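Work Surfaces: The White Board at Trastitz

These pictures cover the white work surface in the Trastitz room, set up for marking, taping and light layout work. The table underneath is wood. A rectangular white board goes on top of it for any job that needs an even background and a surface that can take pencil. The board measures 74 by 58 cm and lies on the table without clamps. Earlier pages in this series dealt with shelving and lighting.

A matte white surface does not throw much back at the person working over it, but it does not look uniform either. Gray shading shows up wherever the light falls off. In the close view the tone drops slightly toward the lower center and again at the upper right. The shift is small, and a line drawn in a medium pencil will still read across it.
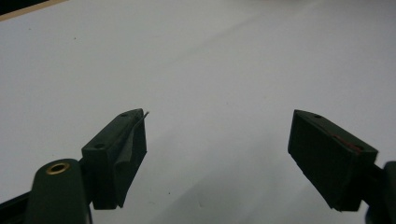 Roxana Flores asked whether a gloss surface would be easier to wipe down. It would. We tried one from Genex in May and went back to matte after 14 days, as the reflections from the ceiling made faint pencil marks hard to find. Matte holds more graphite and needs an eraser before the cloth. The cloth should be damp only.

The board is smaller than the table, and it is best to leave a strip of wood free along the far side. That strip is a useful reference when squaring the board up, and it gives the fingers somewhere to get under the edge when lifting. The far strip here has a warm honey color, which makes the edge of the board easy to pick out.

Two items cover most marking jobs: a sharpened pencil and a roll of masking tape. The tape in the next picture is cream colored on a tan cardboard core, kept flat on the board. The floor past the table is dark gray carpet, so a dropped pencil usually keeps its point but can be slow to find.

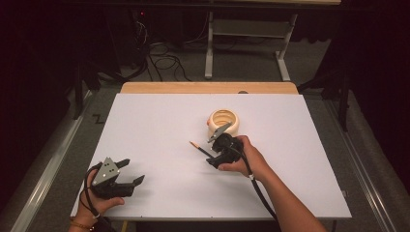
Maribel Tello writes that she keeps her tape on a hook under the table and gets the space back. On a small board that makes sense. With the roll under the table she also has to reach for it at each corner of the sheet, and on a job with 20 sheets the reaching adds up. Her other point, on folding over the last bit of tape so the end can be found again, is a good one - we do the same.

Check the surface before taping anything down. Small dark specks are common on a white top and may be graphite, dust or a mark in the finish. Brush first, then erase, then wipe. Whatever remains after that can be left alone. Our full wipe-down is on Wednesday. 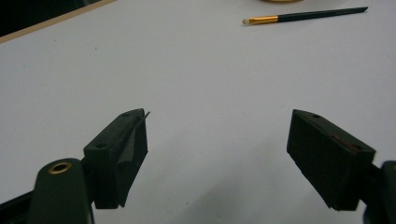
White tabletop, matte, with a few tiny dark specks.

Next page: Salazar rulers and the Pundex cutting guide.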